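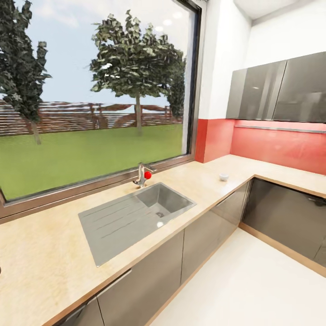
Casting news and how much of it to believe
Speaker notes, 2025-03-13, evening session

Start without the slides. Ask who in the room has repeated a casting rumor this month. Hands up. Put mine up too.

Then the Dridadlow story. Quick version for people who don't follow it: a romantic drama, set to shoot in June, with Volodymyr Stelmakh and Chepkoech Sang as the leads. Everybody "knows" this. Fan pages have posters up already. What we have on paper is one line from the production company, Gakthorpe, saying both actors are "in positive talks." Read that line out twice, slowly.

Positive talks with whom? About what? An agent returning a phone call is a positive talk. I've seen the phrase used for a lead who had signed, and I've seen it used for one who hadn't read the script.

Slide 2: where the story came from

I went back through the coverage and kept a list. 882 posts and articles over a single weekend. Of those, 222 cited any source at all. Follow the sources back and you land on 6 original items. The rest is people quoting people who quoted one of the six.

Go through the six, but fast:
- the Gakthorpe line
- a magazine item naming Sang, unsigned
- the same magazine the next day, adding Stelmakh
- a gossip account, since deleted
- a stylist's post with a fan theory attached to it
- an interview where Stelmakh was asked about romance and said he'd "like to try one someday"

Pause on the last one. It ran under the headline "Stelmakh confirms romance lead." He didn't. Play the clip if the sound works, otherwise read it.

Slide 3: who gains

Careful here, don't get preachy. The usual line is that the fans do this to themselves. I don't buy it. A drama with two hot names loosely attached is easier to sell to a channel than a drama with no names. Mabula, the streaming service, was reported to be "circling" the show three days after the casting story. I can't prove one caused the other. Say so, clearly. But I'd want to know who called the magazine.

Same with the "last project before a long break" angle. Stelmakh has now had 2 of those. Both sold very well. Maybe he means it this time! I'd wait for the break.

Slide 4: what would count as confirmed

A signed announcement from the actor's own agency. A script reading with the cast at the table. A shoot date that hasn't moved. I'd take any one of these over a hundred "insiders." Mention Onosex here, the thriller from a while back, which had its full cast reported and then aired with a different lead and a different title. Most of the original articles are still up, uncorrected.

If time is short, skip to the objection. It'll come anyway, and it's a fair one: rumors are half the fun, and fans aren't filing court papers.
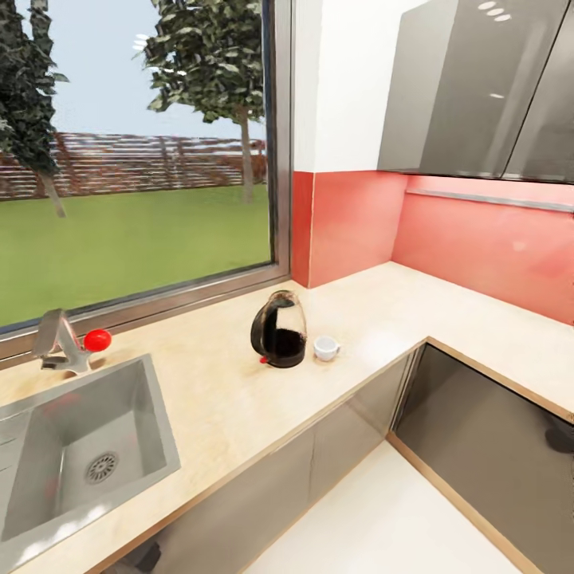 Vimala Kartha put it to me after the last version of this talk: you can enjoy a rumor and know it's a rumor, so stop treating the audience like children. I told her I mostly agree. My problem is with the outlets that print "confirmed" and then quietly change the headline.

Leave ten minutes for questions. Don't guess on air about the Dridadlow leads, even if pushed.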